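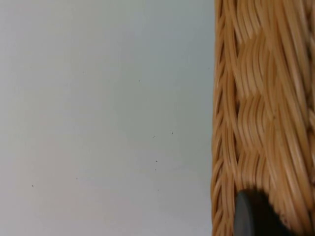
Tightly woven tan wicker next to a pale surface with a few tiny specks on it.

Besora: a card file of woven household things

Hi, and welcome to Besora! It's a plain text collection of notes on wicker, rattan, willow, seagrass and whatever else people weave into things you keep bread or mittens in. I'm Kilian Imhof. I started it as a spreadsheet for my own baskets, it got away from me, and now it has 1,000 entries and a README.

What's in it

Every entry is one woven object. Trays, hampers, bread baskets, chair seats, lamp shades, a couple of cat beds. For each one I've tried to write down the material, the color in ordinary words, the weave, the condition, where it lives in the house, and what it drops on the surface next to it (more on that below, it's my favorite column).

The files:

entries.csv has the 1,000 objects, one per row.
weaves.txt explains the words I use for weave types.
cleaning.csv has the cleaning notes, 200 rows, matched to entries by the id column.
colors.txt is the color list, with the arguments left in as comments.
CHANGES.txt is what it sounds like.

If you only want one file, take entries.csv. You can read it in any spreadsheet program, and the column names are in the first row. Commas inside notes are quoted, so please don't split the rows by hand like I did the first time.

The columns

id: a short code, never reused, even when I delete something.
object: what it is, in the word the owner uses. If someone calls it a hamper and I'd call it a basket, it's a hamper.
material: willow, rattan, seagrass, paper cord, plastic, mixed, or unsure. Lots of unsure. Telling materials apart once they've been stained and lacquered is hard, and I'd much prefer an unsure to a confident wrong answer.
color: one word from colors.txt. Tan is by far the most common, and yes, I know tan covers a lot of ground. I tried splitting it into honey, straw and biscuit for a while and couldn't stick to my own rules, so everything went back to tan.
weave: tight, open, or mixed. Tight means the strands sit right up against each other. Open means you could poke a pencil through without trying.
condition: a score from 1 to 5, where 5 is like new and 1 is "I keep it in the garage."
sits_on: table, shelf, floor, counter, bed, other.
specks: see the next section.
notes: anything goes.

About the specks column

Okay, so this is the part people write to me about. If you put anything on a pale matte surface you get to see every last crumb, and woven things have a thousand little hiding places for crumbs. The specks column says what was on the surface right beside the object: none, few, or many. I don't try to say what the specks are. Could be pepper, could be a bit of bark, could be a mark in the paint that's been there for years. I used to have a column called speck_source and I filled it almost entirely with guesses, so it's gone as of version 4.

Two habits that will save you some squinting if you're adding rows. Look at the surface from low down as well as from above, and look close along the edge of the weave, where little bits like to collect. Also run a fingertip over anything you're not certain about. If it moves, it's dirt, and if it doesn't, put "mark" in the notes.

Pale surfaces are sneaky about color too! Mine goes blue-gray on one side and a sort of pink on the other depending on the light, and I once logged the same shelf as three different colors on three different mornings. For that reason there's no surface color column, only light, medium or dark.

Cleaning notes

cleaning.csv came mostly from Rizwan Mohmand, who repairs cane chairs and has far more patience than me. His rows are the good ones. Mine are the ones that say "shook it out over the sink, fine."

The short version of what we both do: shake it upside down outside, go over it with a dry soft brush in the direction of the strands, then use the brush end of the vacuum on low. A barely damp cloth is okay for most pieces. Let it dry in the open before you put anything back in it, especially fabric. Paper cord is the exception and Rizwan would like me to say that loudly: KEEP WATER AWAY FROM PAPER CORD unless you know what you're doing.

For the surface underneath, wipe last. I did it first for years and then wondered why it was always gritty again by lunchtime.

Where the entries come from

My house, my mother's house, Rizwan's workshop, and a big batch sent in by folks from the Trunisdale swap shelf, who very kindly filled out the form while the baskets were still there. The Trunisdale rows have ids starting with T. They lean heavily toward bread baskets and toward condition 4, I think because people don't bring their wrecks to a swap.

So please don't use this to work out what baskets people own in general. It's what was within reach of a few people who like baskets.

Known problems

Some of the older rows say "wicker" under material, but wicker is the technique and not the stuff it's made from. I'm fixing them as I get back to each object. Where I can't get back to it, it becomes unsure.

Tight and open depend on who's looking. Rizwan calls things open that I'd happily call tight. His rows have R in the checked_by column if you want to pull them out.

Sizes are missing from the first batch. I didn't own a tape measure that wasn't in a drawer somewhere.

Lacquered pieces get high condition scores even when strands have snapped on the inside. Check the notes.

Adding your own

Send me rows in the same column order and I'll give them ids. One object per row, your own words in the notes, and please leave blanks blank instead of typing "n/a" or a dash. If you have a set of nesting baskets, each one gets its own row (sorry!).

I do read everything, but in September I'm slow, that's when the willow gets cut and I'm off helping with it.

Using it

Use it for whatever you like, change it, print it out and stick it in a basket. A mention of Besora is nice if you share it on. If you spot a mistake, tell me the id and what's wrong, and I'll put your fix in CHANGES.txt with your name unless you'd prefer I didn't.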